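Small things and where they live

I spent most of the second half of the morning on my knees with my cheek against the floorboards, looking under the radiator with the flashlight on my phone, and what I found under there was a hair tie, a dried chickpea, and a Netevetti loyalty card I had replaced back in January. What I did not find was the left earbud.

It's 2nd July and already too warm for crawling around, so I gave up after a while, made iced tea, and sat down to think about it properly. My grandmother used to say that a lost thing is only sitting somewhere waiting for you to be in a better mood. I don't know that I believe that, but I do notice I never find anything while I'm cross.

These are the pink ones, if you've been reading long enough to remember me dithering over the color. Gray would have been sensible. I stood in that little shop on the corner in Zistville for far too long, picking up the gray and putting it down again, and then the woman behind the counter told me gray was the one people came back to replace, because they couldn't see it on a sofa. That settled it. I've been very fond of them ever since, and the case has the nicest little snap when it closes. I have been known to sit on the bus and open and close it the whole way into town, which must drive the other passengers up the wall.

Anyway. Once I'd had my tea I started going over where I'd been the evening before. I'd listened to the end of a long audiobook while I folded the towels, then I'd gone out on the balcony to water the tomatoes, and then (this is the part that's hazy) I'd answered the phone. When the phone rings I take out one earbud, always the left, and I put it down wherever my hand happens to be. It could be a windowsill, or the lid of the sugar bowl. Once it was the soap dish, and I was lucky that time.

So I went back over the balcony, pot by pot. I looked in the watering can. I shook out all the towels I had so nicely folded and had to fold them again, which took longer the second time because by then the cat had decided they were hers. And there it was, in the end, inside the peg basket, down among the clothespins, as if I'd put it to bed there.

I wiped it off with a dry cloth, set the case on the table with its lid up, and felt so pleased that you'd have thought I had found a diamond ring.
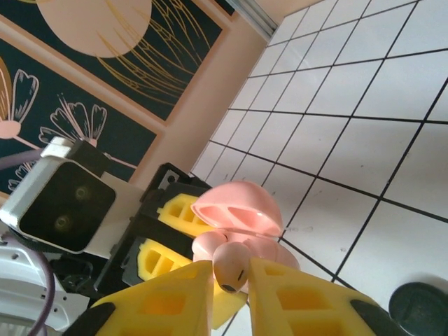

Then of course I couldn't leave it alone, and I decided the whole business of small things in this house needed sorting out. I do this every couple of years. It usually starts with one lost object and ends with every drawer I own turned out on the bed at ten at night.

I began with the earbuds themselves, since they were on my mind. They get a bit grubby where the sound comes out, and I'd been putting off cleaning them. I use a soft, dry toothbrush, a child's one, and I hold the bud with the opening pointing down so that whatever comes loose falls away from it. No water! I know some people use a drop of alcohol on a cotton swab and I'm sure they're fine, but I'm heavy-handed and I don't trust myself. For the case I twist the corner of a handkerchief to a point and run it around inside the hollows, and along the hinge, where the lint from my coat pocket likes to gather. It's soothing work. I did my reading glasses while I was at it, and then the television remote, and I will not tell you what came off the television remote.

After that I tackled the blue dish by the front door. I bought it at the Dadar market the summer we had the bad plumbing, and it was meant for keys and nothing else. Over time it has taken in buttons, a bicycle light, two foreign coins, a great many rubber bands, and the spare fuse for the oven. I tipped it all out on newspaper and was as strict as I could bear to be. The buttons went to the sewing tin. The fuse went into the cupboard next to the fuse box, where any reasonable person would have put it in the first place. The coins I kept, because I like them.

The dish now holds keys and the earbud case. My new rule is that if I take out one earbud, it goes into the case, even if I'm only going to be on the phone for a minute, and even if my hands are full of basil. I've tied a bit of yarn to the handle of the watering can to remind me. We'll see how long that lasts.

I did look up what it would have cost to replace just the one, out of curiosity. You can order a single side from a parts place called Gál, and with the postage it came to 1,832, against 1,401 for a complete new set on sale, case and all. I read it twice. I'm sure there's some logic to it, but it did make me want to write somebody a letter.

I still have the bathroom cabinet to do, and the drawer under the oven that sticks. The towels are back on their shelf. If anyone has a good way to stop rubber bands from drying out and snapping, I'd love to hear it in the comments, as I seem to have close to a lifetime's supply, and I can't bring myself to throw them out.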